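Velmont Sports Science
Module 311: Bat and Ball, Unit 4 handout
July 2018

Topic: how the grain of a cricket bat affects its performance

1. Terms
The blade is a single piece of willow, cut as a cleft and pressed on the face. Grains are the growth lines running from shoulder to toe. One grain is one year of growth. The sweet spot is the part of the blade where the hands feel the least shock on contact.

2. Narrow and wide grain
Narrow grain comes from a slow-growing tree. Such a blade tends to play well early and wear out sooner. Wide grain takes longer to knock in. Grain count alone does not fix the rebound. Pressing, moisture and the shape of the back must be recorded as well.

3. Class test
Use the Jidis blade and the Endale blade. Clamp each at the handle. Drop the ball from 377 cm onto the marked point 20 times. Record the rebound height, discard the first 15 readings, and take the mean of the rest. Repeat at the toe.

4. Blemishes
Read Văn, chapter 2, before the test.

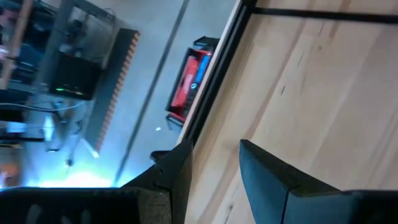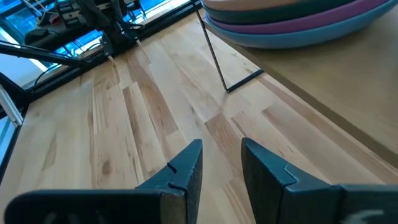 Blemishes are graded by position first and by size second. A small mark near the shoulder is treated as cosmetic; the same mark in the hitting area lowers the grade. Knots disturb the direction of the fibers nearby and are logged separately from stains. The round brown knot in the pale wood of the second tabletop would be entered under "knot", with its distance from the nearest edge. Butterfly stain is entered under "color" and is not counted as a defect in this unit.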